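Patari Shirts: two-arm T-shirt handling demonstrations

README, last touched in December

Hi, and thanks for downloading. I'm Hidayah Ngui and I put this set together with Dardo Rivadeneira, who did most of the teleoperation while I did most of the complaining about file names. If you only want the loading instructions, skip down to Getting started. If you plan to train on this stuff, please read the whole thing, especially the part on known problems (it will save you an email to me, and me an email to you).

What's in it

The set holds 334 episodes of a two-armed robot handling T-shirts on a white table. Every episode was driven by a person, start to finish, with a leader arm in each hand. We recorded 400 in total and threw out the rest, mostly for dropped video or for times when the two arms' clocks drifted apart.

Each episode folder has the camera video, joint positions for both arms, gripper opening for both arms, and the commands that went out. There's also a small text file with the task name and whatever the operator felt like typing afterward. Some of those notes are great. Some of them say "ugh".

Left and right always mean the robot's own left and right. Its left arm shows up on the right side of the main camera view. I know, I know. We tried it the other way for a while and it was worse, because the robot's joint names already used its own sides and everything had to be flipped twice.

Tasks

There are three task names you'll see in the files:

spread: get the shirt from a heap to more or less open on the table
lift: take hold with both grippers and raise the shirt clear of the table
fold: go from open to folded, any method the operator likes

Spread is the biggest group and my favorite to look through. A shirt can be "mostly open" in so many ways! You get twisted hems, sleeves tucked underneath, one corner that looks perfect and another that's a mess. An operator will often take a corner in one gripper and use the other to steady the cloth or look for a better spot, and those little hesitations are in the data on purpose. I didn't trim them.

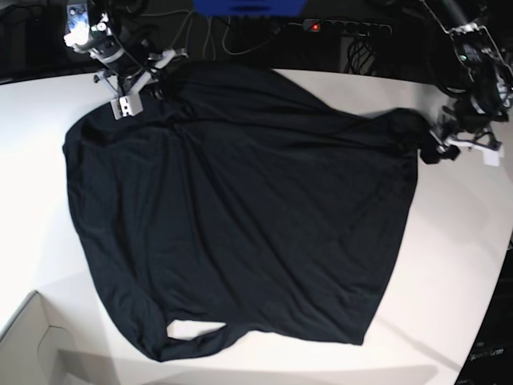 Ross Baxter wrote back after reading the first draft that he would have trimmed the pauses, all of them. His feeling is that a policy trained on hesitation learns to hesitate, and that he'd had arms hover over a towel forever after training on uncut recordings. It's a fair point, and I went back and forth on it. In the end we left the episodes whole and added a file called idle_spans to each folder, listing the stretches where neither arm moves. Cut them if you're in Ross's camp. Keep them if you're in mine. I'd love to hear how it goes either way.

Dark cloth

We used a lot of black and navy shirts. They're hard! Folds barely show up, depth estimates get holes in them, and the arms are dark as well, so a simple color mask will happily tell you that a wrist is part of a sleeve. Our early recordings were all pale shirts, and the policy we trained on those was hopeless the moment Dardo put a black one down. So the mix now leans dark, and the shirt color is in the metadata if you want to balance it differently.

The lift episodes matter most for this. Once the cloth is off the table it hangs and bunches under its own weight, and you get shapes you will never see in a set where everything stays flat.
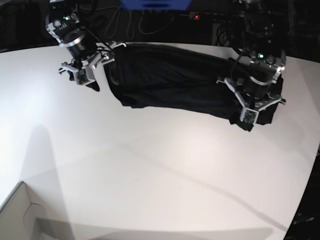 Lift task: black garment held between both grippers, clear of the tabletop.

How we recorded

Dardo and I swapped every 9 episodes, which sounds fussy, but your hands get tired and the driving gets sloppy after that. Whoever wasn't driving reset the shirt. A reset means picking it up, shaking it and dropping it from shoulder height. Please don't place it neatly if you add your own episodes. We did that in the beginning without noticing, and all our "random" starts had the collar facing the same way.

Table, lighting and background stayed as they were in the lab. There are cables and a power strip behind the table in the main view. We left the background uncleaned in the video too, so no masking and no blurring. If your model gets attached to the power strip, add crops or color jitter.

Known problems

Shadows move across the table over the day. Late afternoon episodes look quite different from the morning ones.

Gripper opening on the left arm reads slightly high when it's fully closed. Subtract the offset in calib.txt or just threshold it.

A few fold episodes end before the last fold. They're marked partial, and the default loader skips them.

All the shirts are short-sleeved. Don't expect hoodies to work.

Getting started

Unpack the archive, open settings.txt and point data_root at the folder. Run check_episodes first. It takes a couple of minutes and will tell you if a download got mangled. Then load_episode gives you video and joint data lined up on the same clock. Version 2 of the loader is the one you want; the older one is still in there for Catriona Halliday's scripts and I'd leave it alone.

Sharing and fixes

Use it for research or teaching, and mention Patari Shirts if you publish. If you find a mislabeled episode, send me the folder name and what you think it should be. Fergus Imrie has already found a spread filed under fold, and it's fixed in the current archive.

Still to do: better notes on the partial episodes, and a proper list of shirt sizes once I dig the bag out from under my desk.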